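Home Arm Build, Workshop Course
Handout 4: Gripping small parts with a wrist camera
Course notes by Brynhildur Thorlacius, Oltcombe shared workshop

Before you start

You should have the arm bolted down, both fingers fitted, and the wrist camera streaming to your laptop. If the fingers still rub when they close, go back to Handout 3 and redo the shims. Murray Robichaud keeps the shim stock in the drawer under the drill press.

Keep your Katsaros controller board on the bench supply for this session. Batteries come in Handout 6.

4.1 What the wrist view gives you

The camera rides with the gripper, so the fingers always take up the bottom of the view. This makes it easy to judge side-to-side alignment. Depth is harder. A part close to the lens looks huge, and anything past it goes soft.

Start with a light plastic part. Close the fingers in small steps and stop at first contact on both sides. Then look at the face of the part. If you can pick out a feature such as a hole or a ridge, use it as your reference for the rest of the move. 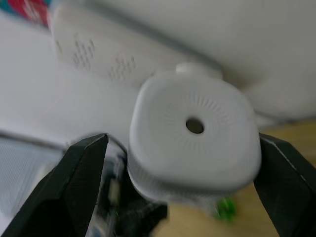

Fig. 4.1. White part, likely plastic, between the fingers. The round hole with its ring of ridges is the reference feature.

Notice the motion blur in Fig. 4.1. The hole is still easy to find. The lower and left edges of the part are much less reliable, and an edge detector will jump around on them. Take your measurements from stationary views and treat moving ones as a rough guide.

Settings for the first runs:

Speed limit: 23 percent
Finger closing limit: 700 counts past the open stop
Encoder value at full close on the Trirkton servo: 3890

Your full-close value will differ if you trimmed the finger pads. Write your own number on the card taped to the base. Do not copy your neighbor's.

4.2 Moving to a tall part

A two-piece part is a better test than a single cap. We use a liquid mosquito-repellent vaporizer: a green glass bottle with a white plug-in heater screwed onto its neck. It stays unplugged for the whole exercise. The heater makes the assembly top-heavy, and the bottle is rounded, so a poor grip shows up as tilt.

Steps:

1. Stand the vaporizer upright on the table and bring the open gripper in level. Leave a clear path on both sides of the bottle.

2. Line up on the bottle. The heater fills so much of the view that it will pull your eye upward. Ignore it and watch the gap between each finger and the glass.

3. Close until both inner faces press near the widest point of the bottle. Too high and the fingers ride up onto the shoulder. Jhair Carhuamaca's group lost a whole evening to this, and the cause was a height offset entered with the wrong sign.

4. Hold still and save a view before you try any lift. Check that the wick shows as a dark upright line through the glass. If it leans, open the fingers, reset the part and repeat step 3. 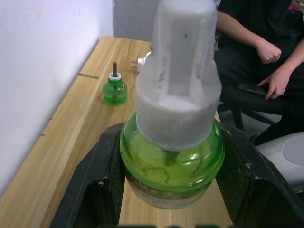 5. Lift 2 cm, wait, and set the part down again. Save another view at the top of the lift and compare the wick line with the one from step 4.

6. Repeat with the small refill bottle. It is squat and has a bare wick rod sticking up from the cap, so approach from the side and keep the fingers low. Stop at once if the wick touches anything.

4.3 Common faults

One finger makes contact first and pushes the part sideways. Re-center the wrist and check the linkage screws.

Part turns in the grip. The pads are dusty. Wipe them with a dry cloth and try again before you raise the closing limit.

View freezes during a move. Usually the camera cable is pulling at the elbow. Didier Perrin has longer ones.

Detector locks onto the wrong green object. Mask everything outside the finger gap in the Stekden config file and reload.

4.4 To hand in

Your encoder card value, the saved views from steps 4 and 5, and a short note on any tilt you saw. Send them to Nataša Kneževič before the next session. If the arm dropped the part, say so and give the closing limit you were using.

Reading for next time: Handout 5, sections 5.1 and 5.2 only.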